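Bench inspection – desktop PC parts station
Ornenach workshop, February 2002
Checked by: Letay Habte
Seen by: Rok Hodžić

1. Case open, panel clear of the board – OK
2. Fan blades free of dust – OK. Wiped again anyway, there was fluff behind the hub.
3. Wiring away from the fan – OK
4. Capacitors, no bulging or leaks – OK. Checked with a torch.
5. Processor stored flat in its slot – OK. Hold by the edges only.
6. Memory, gold contacts clean – one module marked, see comments.
7. Fixture fixed down, no rocking – OK after tightening.
8. Wrist strap tested – FAIL. Replaced from stores, item 621.
9. Mains lead and plug – OK

Dell motherboard in its case, and the parts fixture

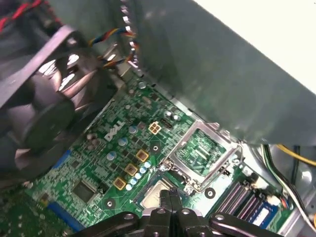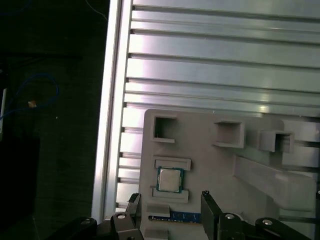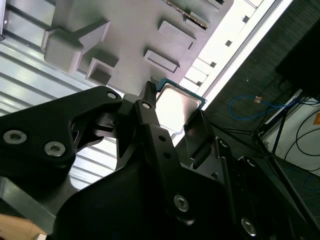
Comments
Item 6 – fingerprint on the contacts, cleaned with a dry cloth. Ilir to try it again before it goes back in a machine.
Item 8 – the old strap has been cut up and binned. Please don't keep spares in the drawer without testing them.
Cables on the floor to be kept out of the walkway. Next full check in July.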